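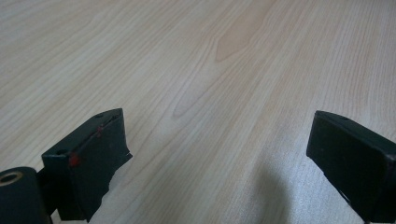

## Demonstration Operators, Two Positions, Fliruvon Project

Zavach is hiring two part-time operators to record manual tasks for Fliruvon, a learning system for two-arm handling of small household goods. The operator performs each task with gripper hardware on the hands while cameras and position sensors log the motion. The target for the current round is 2000 accepted demonstrations across 29 tasks.

Work takes place on site at the Peeters building, second entrance, ground floor. Remote work is not possible for these positions.

### Duties

- Set the start layout for each task from the printed card.
- Check the finger pads before a session and report torn or lifting covering. Do not trim it yourself.
- Perform the task at a steady pace, with a short pause at the start and at the end of each recording.
- Mark each recording as accepted, failed or unsure. Failed recordings are kept and labeled, never deleted.
- Vary object position and orientation between repetitions as the card directs.
- Enter one line in the session log for any dropped object, cable snag or restart.

The task list covers picking, placing, folding, stacking, opening containers and passing an object from one hand to the other. Soft goods make up a large share of it. They are slower to record than rigid items, and the accepted count expected per session is set lower for those tasks. 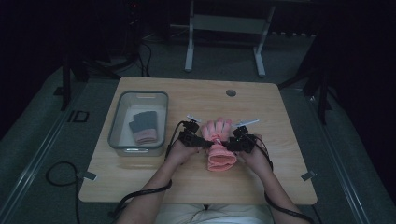 Pay is hourly and does not depend on the number of accepted recordings. Time spent on setup, calibration and labeling is paid at the same rate as recording time. Operators work seated for most of a shift with both forearms over the table, and each device has a cable that runs back along the forearm, so sleeves should be close-fitting or rolled. Layouts differ by task: the glove work uses a clear plastic tray on the left half of the table, and a pink glove is handled in front of the operator. Rings, watches and bracelets come off before the devices go on.

### Requirements

- Age 18 or older, with legal permission to work.
- Full use of both hands. Left-handed applicants are welcome.
- Able to repeat the same short action many times without drifting from the written procedure.
- Reads English well enough to follow task cards and write log entries.
- No current wrist, thumb or shoulder injury.

Experience in assembly, sewing, packing or lab work is useful. Programming is not required. Operators do not train or tune the model, and they do not service the hardware beyond the pad check.

### Schedule

Recording blocks last 2 hours, followed by a break away from the table. An operator does no more than two blocks in a day. Training takes around a week and is paid. It covers fitting the devices, the calibration routine, the labeling rules and use of Cetard, the in-house program for starting, stopping and tagging recordings.

The contract runs through the end of November. Extension depends on the size of the next task list and is decided by the project lead.

### Recorded data

Overhead video shows the table, the hands and forearms, and in some recordings part of the lap. Audio is not recorded. Files are stored under an operator number and not under a name. Applicants will receive the full consent form before the trial session and may ask for changes to be explained in writing. Consent to the use of recordings for training and internal evaluation is a condition of employment. Consent to use in publications or talks is separate and optional.

### How to apply

Send a one-page resume and a short note stating your available hours and your dominant hand. A cover letter is not needed. Use the subject line "Fliruvon operator" and send the message through the contact form on the Zavach jobs page.

Selected applicants will be invited to a paid trial session with one rigid-object task and one soft-goods task. Completed recordings are reviewed for pace, clean start and end pauses, and correct labels.

Applications close April 26, 2020.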